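Effect of Surface Color and Finish on Perceived Glare at Shared Study Tables
Weronika Wasilewska
Project report, Flanagan Hall study space module
27 March 2025

1. Background

The reading room in Flanagan Hall was refitted last May. The old dark tables were kept, and several were given pale tops. Complaints about eye strain were then recorded in the room log, most of them from users seated on the window side. The log does not separate glare from other causes such as low contrast or poor seating, so it could not be used directly as evidence. This project set out to test whether the finish of the work surface has a measurable effect on comfort during reading.

Glare is usually divided into two types. Disability glare reduces the ability to see detail. Discomfort glare causes annoyance or fatigue without any loss of detail. Only the second type is treated in this report.

2. Materials

Two surface samples were compared. Sample A was a gloss white panel sold under the name Breltura. Sample B was a matte white panel from Peltorow. Both were cut to the same size and laid over an existing table, so that height and seating position did not change between sessions. The ceiling fixtures were left at their normal setting — the room has no dimmer — and the blinds were closed.

A matte white surface scatters incoming light over a wide range of angles. It has no sharp highlight, but it does take on a tint from the lamps. Under cool lamps the tint tends toward blue or lavender, and readers may judge the surface to be darker than it is. 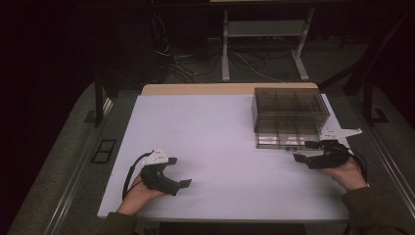

3. Procedure

Seven participants completed two reading sessions each, one per surface. Order was alternated to limit practice effects. Each session used printed text on uncoated paper. After reading, the participant rated discomfort on a scale from 1 (none) to 9 (severe). Luminance readings were taken at the eye position before and after each session with a Vastislow handheld meter.

One participant wore tinted lenses in the first session only. Those ratings were removed, which left six complete sets.

4. Results

Median discomfort was higher for Sample A than for Sample B. The difference was largest when a ceiling fixture was reflected near the upper edge of the page. When the seat was moved so that the reflection fell outside the reading area, the ratings for the two samples were close. Luminance at the eye position varied little between sessions, which suggests that the location of the highlight matters more than total reflected light.

5. Limitations

The group was small and all participants were students in the same module. Daylight was excluded, although most of the logged complaints came from window seats. The meter was not recalibrated between sessions. A further test with the blinds open is needed before any change to the remaining tables is proposed.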